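Water Rates Should Be Written for the People Who Pay Them

The town of Alstead will decide before the end of the summer whether to keep its flat residential water charge or move to a rate that rises with use. The proposal has been discussed for most of a year, largely in technical language, and the public response has been thin. In our view the tiered rate deserves support, provided that the town changes the way it presents the bill.

Under the flat charge, a retired couple in a two-room apartment on Zerullow Street pays the same amount as a household of six with a lawn. This arrangement was adopted when the town had few meters and could not measure individual use with any confidence. Meters are now installed in every residence. The original reason for the flat charge has therefore passed, and the charge itself has remained in place out of habit.

Opponents raise a fair concern about large families. A household with several children uses more water for reasons that have little to do with waste, and a steep second tier would penalize it. The draft schedule answers this in part by setting the first tier at 64 gallons per person per day, with the number of residents declared once a year. Adelino Louro, who served on the rate panel, has argued that the declaration should be simple and taken on trust. We agree. The cost of checking every form would exceed what the town could hope to recover.
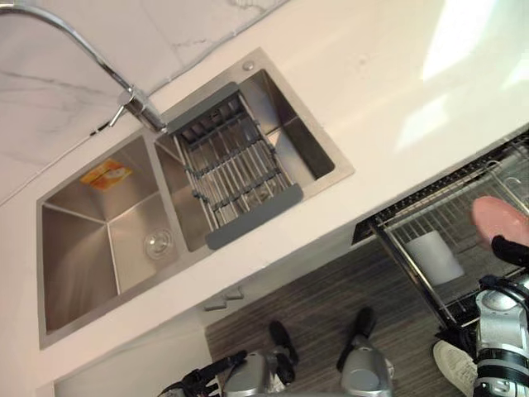 The bill itself is the weaker part of the plan. The current statement runs to four pages and reports use in units that few residents have any reason to know. It gives a total for the quarter, with no comparison to the previous one. A resident who wishes to use less is given no place to begin. Most decisions about household water are made in ordinary places, at a double sink with a faucet between its two basins or beside a washing machine, and they are made many times a day. A statement that speaks only of quarterly totals has no connection to those decisions. It should report gallons per day, in large type, on the first page.

Elaheh Asadi, in her written comments to the town, proposed that the statement be sent monthly. The utility office replied that monthly billing would raise its postage and staff costs. That objection holds for paper bills. It has much less force for the accounts already served by electronic statement, and the town could begin with those while leaving the paper schedule as it is.

There is also the matter of leaks. Up to 30 percent of the high-use complaints received by the office last year ended with a leak being found on the customer's side of the meter. Under a flat charge, such a leak costs the resident nothing and may run for years. Under a tiered charge it could produce a bill that a family is unable to pay. The schedule should allow one leak adjustment every three years, on proof of repair, and the rule should be printed on the bill where people will see it.

We would ask finally that the new rate be phased in over 11 months, with both the old and the new charge shown on each statement during that time. Residents would then know what they will owe before they owe it. Written comments on the draft may be delivered to the town clerk through 29th August.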